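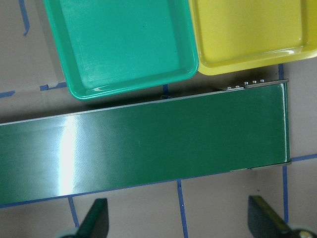 Glare is my favourite robot fault, because it teaches you to distrust a picture before you distrust a motor. This week we take apart the failure on the Muno sorting cell, where an arm would go down for a part, close its fingers on nothing and carry on as though it had succeeded. Look at what the wrist camera gets: a long green surface with one bright white band down it, left of centre, and inside that band the dark green has gone to pale mint. Now imagine being a colour threshold that has been told "green cap on green belt" and finding that stripe in your way!

Courses > Robotics in Practice > Faults and Safety > Handout 6
Print this page | E-mail this page
March | Lazarević

What went wrong

The cell sorts push-button switches and orange cylinders. The vision program, Vunora, finds a part, gives it a position and passes that to the arm controller. In the test log there were 1386 pick attempts, and 162 of them ended with the fingers fully closed and no part between them. That is more than one in ten. The controller marked every single one as a success.

So there are two faults here, and please keep them apart in your write-up:

1. Vunora reported parts in the wrong place when a cap lay in or near the glare.
2. The controller took "fingers have stopped moving" to mean "part is held".

The first is a nuisance. The second is the one that should make you sit up, as anything downstream now believes in a part that isn't there.

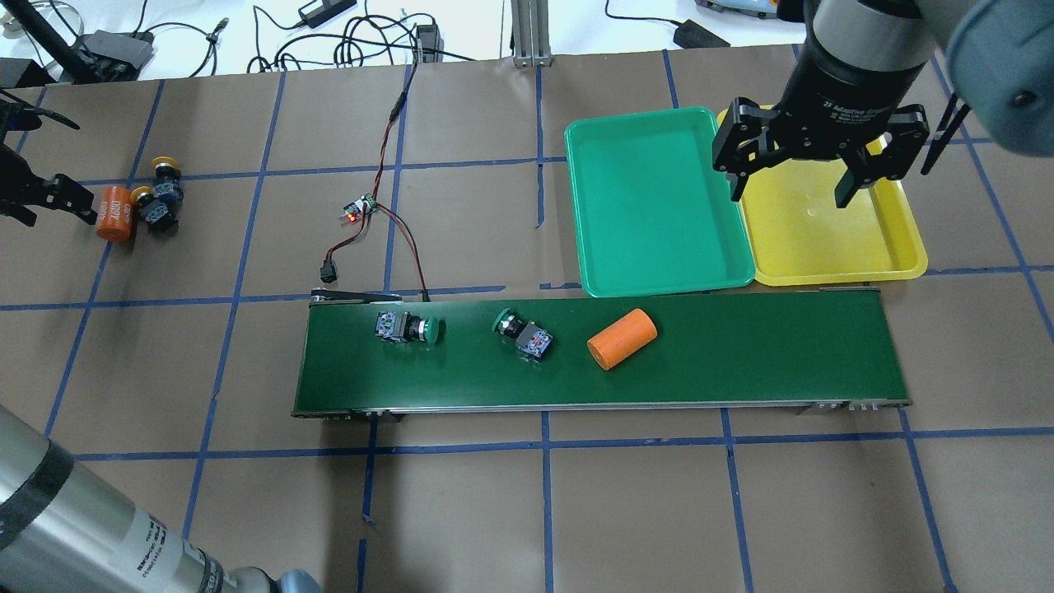 Fig. 2. Green-capped switches and an orange cylinder on the belt, with an open gripper over the yellow tray.

Which parts suffered?

Before you read on, have a guess. Most groups say the orange cylinders, being round and likely to roll. The log says otherwise: nearly all the empty grips were on green caps. Orange stands out well from the belt, and even a half-washed-out cylinder gives the program enough edge to work with. A green cap has very little contrast to start with, and the glare eats what there is. The yellow caps hardly appear in the failures at all.

This is a lovely result (I still get excited about it) as it points straight at the camera settings. A loose finger or a bad joint zero would have spoiled the orange picks too.
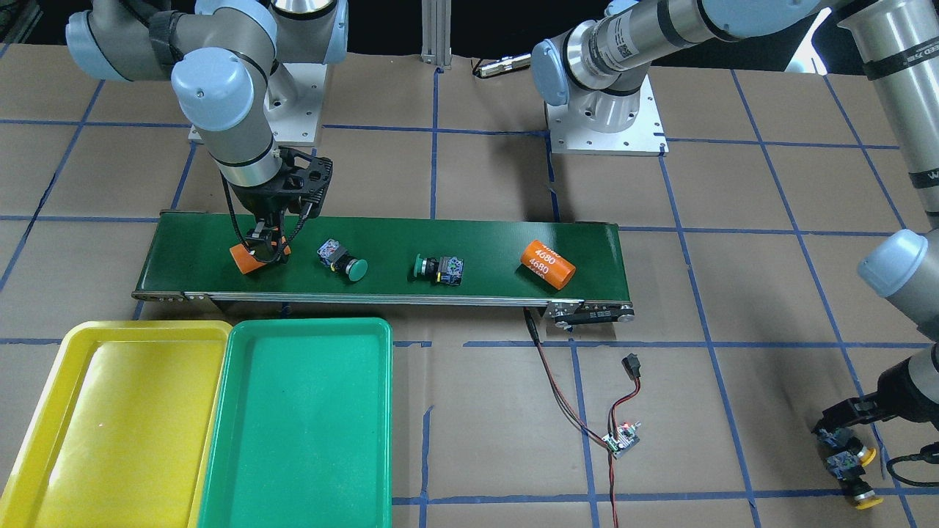 The exposure time had been left at 2000 microseconds from an earlier job under dimmer lamps. Cutting it to 200 and adding light from the side shrank the white band a good deal. It did not vanish, and you should say so if you use this case in your report. A shiny surface will always throw some light back - move the wrist and the band moves with it.

The Maltari check

For the second fault we used the Maltari rule, which you met in Handout 4. After closing, read the finger gap. If it is smaller than the narrowest part in the job, the grip is empty: stop, open, lift clear and flag it. Never let the arm retry on its own more than once. With two arms sharing a belt, the flag must reach both controllers, or one arm may set off towards a tray the other is still working over.

Safety note for the lab session

Keep your hands out of the cell while the arms are enabled, even if both are still. An arm waiting on a vision result looks exactly like an arm that has stopped. Press the stop, check the status light, then reach in.

To do before the lab

Sort the failed picks in the log by cap colour, then by position along the belt. Plot the second one. If the failures bunch up, mark where, and bring a sketch of where you think the lamp was.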